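Section 3: Sorting trays and blocks

Your Livby tidy-up set comes with two woven baskets and a bag of blocks, which will find its own way under the couch if left open.

1. Spread the cloth over the table and smooth it flat. Creases tip baskets, and tipped baskets get blamed on children.

2. Set the baskets side by side, long edges together. Leave 20 cm clear behind them.

3. Choose a colour for the left basket. Write it down - you will not remember, and neither will whoever you live with.

4. Lower each block over the rim before letting go. Dropping from a height is more fun and considerably louder. 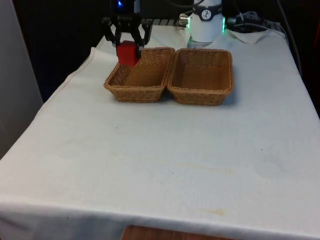
Fig. 3. Red block going into the left-hand basket, right-hand basket still empty.

Note: Keep both baskets empty until step 4. Keys, mail and half a muesli bar are not part of the set.

CAUTION: Do not lift a full basket by its braided rim. Support it from underneath with both hands.

5. When finished, return the blocks to the bag and close it. See step 1 of Section 4 for getting under the couch. Spare blocks: part no. 3385.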